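Griner Workroom Supply
Cart (0) | Sign in | Track an order

Home > Furniture > Tables > The Hunow Long Table

The Hunow Long Table
Item 65-LT, white top
In stock at the Dallton warehouse. Ships flat, in two cartons, one of which will arrive first.

Add to cart
Add to wish list
Compare

Overview

It's a table. We have tried over the years to write a more exciting opening than that, and every attempt made it sound like a car. The Hunow is long, it is white on top, it stands on steel legs, and you may put things on it. People cut patterns on it, sort mail on it, fold quilts on it, and in one case we know of have served Thanksgiving on it for three years running while still telling the family it's temporary.

We started selling the Hunow because the table we sold before it wobbled. The old one had a brace that the manufacturer called "self-leveling," a phrase that did a lot of work the brace did not. The Hunow has screw-in feet you level yourself, with a wrench, on your knees. It takes ten minutes and then you can forget the feet exist until you move the table.

What comes in the cartons

Carton one: the top, wrapped in more foam than seems decent.
Carton two: four legs, two long rails, two end rails, 28 bolts, a hex key, four leveling feet, and an instruction sheet.

The bolts are all the same size. This was our one demand of the factory and we would like some credit for it.

Specifications

Length: 7 feet
Depth: 28 inches
Height: adjustable by 2 inches at the feet
Top: white, matte, sealed on all edges
Frame: powder-coated steel, gray
Weight: 65 pounds assembled
Assembly: two people, or one person with a strong belief in himself

Choosing a size

Measure the room. Then measure the door, then the hallway, then the turn at the top of the stairs that you've been pretending is wider than it is. The top does not fold, bend, or come apart in the middle. Returns on the Hunow are nearly always a hallway problem, and the return freight is yours, so please go and find the tape measure.

If seven feet is too long, look at the Kyei Bench, which has the same top at a shorter length and a shelf underneath where you can lose things. If seven feet is too short, two Hunows bolt end to end with the joining kit (sold separately, and yes, we know). The seam closes up tight enough that a pencil will roll over it, though a sheet of tissue paper will find it every time.

About the white

Customers ask if the top comes in a wood finish. It does not. White shows you where you dropped the pin, the screw, the contact lens. It also shows coffee. The finish is matte so the overhead lights won't glare back at you, and it wipes clean with dish soap and a damp cloth. Ballpoint comes off with rubbing alcohol. Permanent marker is permanent, as the marker tried to tell you.

Do not use scouring powder. Do not iron on it, even with a towel down, even just the one collar. Hot glue will peel off once it cools. Super glue will stay with you.

Clamping and mounting

The top overhangs the rails by a couple of inches on each long side, so most desk lamps, vises, and clamp-on gadgets will grip the edge. Put a scrap of cardboard under the jaw or you'll have a neat round dent to remember the day by. For anything you plan to bolt down for good, drill from the top with tape over the spot, go slowly, and seal the hole afterward. Drilling ends the warranty on the top but leaves the one on the frame alone, a distinction that our Daithí Lenihan will explain to you by phone at whatever length you like.

Heavy things belong toward the ends, over the legs. The middle is fine for cutting, sorting, and leaning on while you think. It is not a place to stand to change a light bulb.

What buyers have said

"Flat. Stayed flat." Four stars, and we've never learned where the fifth one went.

"Bigger than I pictured." We print the length on this page in feet. We could try it in loaves of bread.

"My husband put the legs on upside down and it still works." It does, but the leveling feet are now pointing at the tabletop, and we'd ask him to try again.

"Delivery driver was very nice." We'll pass it along.
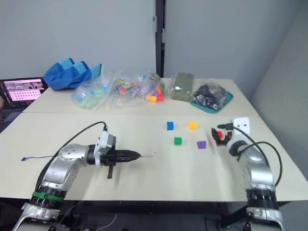

Page last changed: April 28, 2021

Shipping

Orders placed before noon leave Dallton the same day. The cartons travel by ground freight to the curb, and curb means curb. If you would like them carried inside, choose Room of Choice at checkout. The drivers take this literally and will not accept "wherever" as a room.

Check the corners of carton one before you sign. If a corner is crushed, write "crushed corner" on the slip, take a photo, and send it to us within 7 days. A replacement top goes out free. We don't want the damaged one back, and a good many of them have gone on to second careers as workshop shelves.

Warranty

Frame: 7 years against bending, cracking, and rust.
Top: 2 years against peeling and warping.
Not covered: knives, dogs, flooding, paint, the marker mentioned earlier.

Goes with

Hunow joining kit
Replacement leveling feet, set of four
Kyei Bench
Kyei clip-on cable tray, gray
Cutting mat, full length, green on one side and a different green on the other

Questions we get

Can I leave it in the garage?
Yes, if the garage is dry. The frame doesn't mind the cold. The top would like you not to lean a wet bicycle on it.

Will you be making it in black?
We made a small run in black one August. It showed every speck of dust in the county and we sold the last of it at a loss.

I have one bolt left over.
Look under the left rear corner. If that corner has all its bolts, we packed you a spare, and you may keep it in the drawer with the others.

Can I order just the top?
By phone only. Ask for Daithí and have your measurements ready, including the hallway.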